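Subject: Re: [roltcombe-cards] Table, card holders and the orange paper
From: Rhun Pritchard
To: roltcombe-cards

On Thursday Haf Kemeys wrote:

> Three things before the October session, if someone who has been in the
> room lately can answer them.
>
> 1. Is the grey table all right to deal on or do we need the cloth? I
> remember the old one being hard on the cards and we went through a lot
> of packs that year.
>
> 2. Who has the stands for the packs? I have the list of packs here but
> nothing saying which ones have a stand and which are still going
> about in elastic bands. I would like them all standing up by the next
> session so that people can see what they are picking up.
>
> 3. What did we decide on paper for the score sheets? I have white, but
> the last lot of white got mixed up with everything else and half the
> scores for the second evening went out with the recycling. I can still
> change the order with Bitier if I hear by the weekend.
>
> Haf

Haf, taking them in your order.

1. The table. It is the grey one with the marble pattern, pushed up to the wall with the waves painted on it. It has a few scuffs and small dark specks, and one darker patch that looks like a stain. I have had a cloth at it and the patch hasn't shifted, so I am treating it as part of the table now. It makes no difference to the cards. What does make a difference is that the surface is slippery. If you deal with any speed the cards slide on past the person you were dealing to, and picking a single card up off it is a nuisance if you have short nails. I would bring the cloth. The green one is too small, so it will have to be the brown one, which Signe had last.

2. The stands. I have been using the teal one with the blue pack. The box goes in upright and the front is cut away in a curve, so most of the box shows and you can read it without taking it out. I keep it at the back of the table near the wall, where elbows don't get to it. 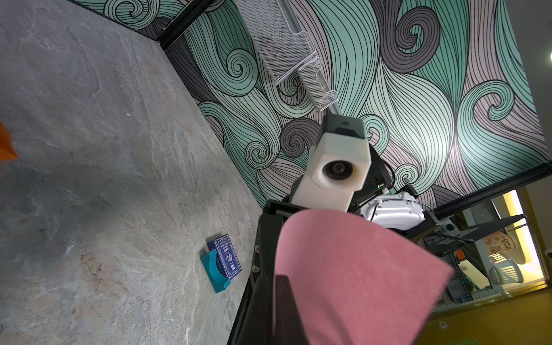
Emrys Ruddock replied to me off-list that he would sooner have the packs lying flat in the long drawer, as they were at the old place, because a box that stands on its end lets the cards drop to the bottom and the flap goes soft after a few months. He also asks that whatever we settle on, the two Eynon packs are kept together, as they are used together and he is tired of hunting for the second one.

I take the point about the flaps. I have had the same with my own packs at home, although those get carried about in a bag, which can't help. My suggestion is stands for the packs we are using on the night and the drawer for the rest. The Eynon packs can go in the drawer with a band round the pair of them. If anybody feels strongly about it, say so on the list and not to me in the car park.

For ordering, the stand is number 2614 in the Bitier catalogue. Check the inside width before you send it off. The standard size takes an ordinary pack with very little to spare, and the Seder packs are wider and will not go in. I tried one and had to work it out again with a ruler. There is a wide version on the same page but I didn't write the number down.

There is a white mesh shelf on the wall over the table as well. I haven't put anything of ours on it. It would do for pencils and the spare scorer, if the pencils go in a pot first, otherwise they will end up through the holes.

3. The paper. Please change the order from white to orange. We did talk about this, but it was at the end of the evening and I don't think anyone wrote it down. Orange is easy to spot in a pile, and it is plainly not a page of somebody's minutes. It is a strong orange, so pencil shows up less well than on white. Black biro is fine. Blue biro is readable but I wouldn't want to add up a whole evening of it. 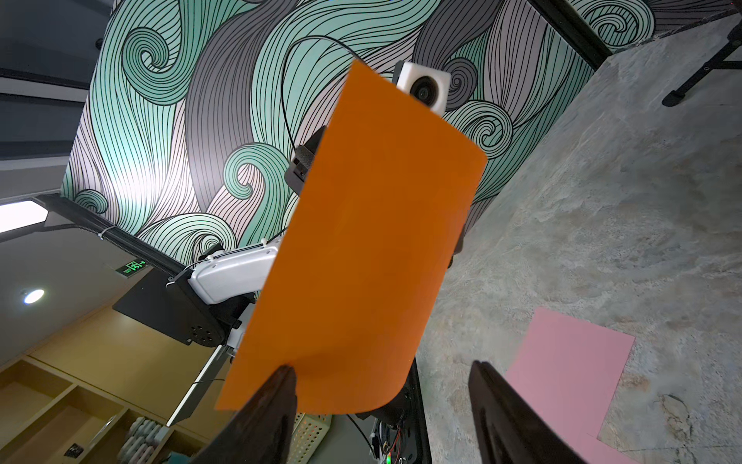 The number for the orange is 3215. It comes in a box of 1000, which is far more than we will get through, but they also do a pack of 12 in the larger size, and that is what I would go for first. Cut in half, each sheet does two tables. Defne has offered the use of her guillotine, and she would like the sheets a few days beforehand so that she isn't doing it in her coat on the way out of the door.

If we like it we can get the box and share it with the Tuesday whist people, who were asking about score sheets in the spring. I would not print anything on them yet. The ruled version we had before left no room for the bonus column, and people wrote it up the side, and then the totals didn't agree. Plain sheets and a ruler will do for one session, and we can see where people put things.

A few other bits while I am writing.

The Seder pack with the missing four of clubs has now been through the cupboard, the drawer and both bags and the four is not in any of them. I have written on a joker. If you have the real one at home please bring it back.

Signe, could you bring the brown cloth, and the two clips that go with it if you still have them. The clips fit the table edge on the near side only, as the back is against the wall.

I can open up at half past six. Cards at seven as usual.

Rhun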